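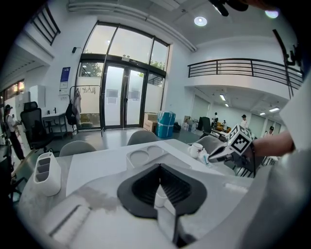 The Lanby Young Tenants' Service supports people aged 16 to 21 who are leaving foster or residential care and taking on a home in their own name. The advice on this page concerns the kitchen and is meant to be read by the young person together with their support worker. It is best to begin with a small number of items and a fixed place for each. A utensil organiser with three vertical slots, such as the white one at the left of the table, will hold the cutlery of a single household and can be moved when the surface is wiped. Larger sets should be left until the tenant knows what they cook.

Before the move
Ask the landlord in writing whether the cooker has been checked and where the stopcock is. Tenants in the Prorkenby flats will find the stopcock position marked on the plan in their welcome folder. Turn it off and on once with the support worker present.

The setting-up grant may be used for kitchen goods. Receipts should be kept in one envelope and handed in at the 3-month review. Purchases made before the tenancy is signed cannot be repaid.

Washing up and drying
Wash glasses first, then cutlery, plates and pans. Change the water once it is greasy. Cloths should be washed hot and hung open to dry, never left folded in the sink. Where there is no draining board, a shallow tray with a folded tea towel in it will do. 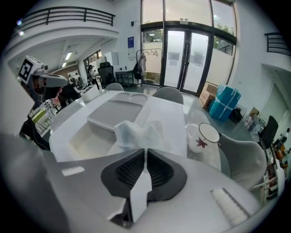 Basin, compartment tray and plastic bag.

Carrier bags and food bags should be stored out of reach of babies and young children. This applies equally to tenants who have younger brothers or sisters to visit. Bags which have held raw meat are to be thrown away.

Storing food
Raw meat and fish belong on the lowest shelf of the fridge, covered. Cooked rice should be cooled quickly, put in the fridge and eaten the next day at the latest. Write the date on anything that goes into the freezer. Tinned food that has been opened should be moved to a lidded tub.

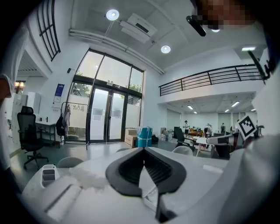
Sharing a kitchen
Residents at Pellegrini House share one kitchen to each landing. Each resident has a named cupboard and one fridge shelf. The hob must not be left while in use, and the kitchen is closed from 11 at night. Complaints about another resident's use of the kitchen should be taken to the duty worker and will be treated in confidence.

Further help
Cookery sessions resume in July at the Hekow Road office. Places are free, travel costs are refunded and a child may be brought by arrangement. Requests for this page in large print should be addressed to Mortimer Rosenthal, Tenancy Support Manager.

Page last reviewed: June 15, 2026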